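Derow Glazed Storage Globe, Sky Blue
Item 343

Product details

The Derow globe is a rounded decorative piece with a high-gloss finish in pale sky blue. The color coat is applied in two passes and sealed with a clear top layer. Small dark specks and short dashes in the surface are accepted under the Waltau finish standard and are not grounds for return. Pieces with chips, cracks or exposed base coat are replaced.

Load limit on a flat shelf: one globe per bracket. Do not stack.

Cleaning

Wipe with a soft damp cloth and dry at once. Do not use scouring powder, solvent or glass cleaner containing ammonia – these dull the top layer. Fingerprints show on the gloss and come off with a dry cloth.

Placement

Leave 50 mm clear on all sides. Keep power and display cables off the surface where possible; black cable jackets can leave marks on a light finish if left in contact for months. Marks of this kind usually respond to a white eraser.

Ordering

Minimum order 66 pieces for trade accounts, packed singly. Stock at the Pant warehouse is nearly 400 and is next replenished in August. Finish questions go to Ronja Hedlund, trade accounts to Akash Nautiyal.

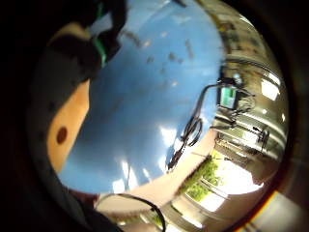
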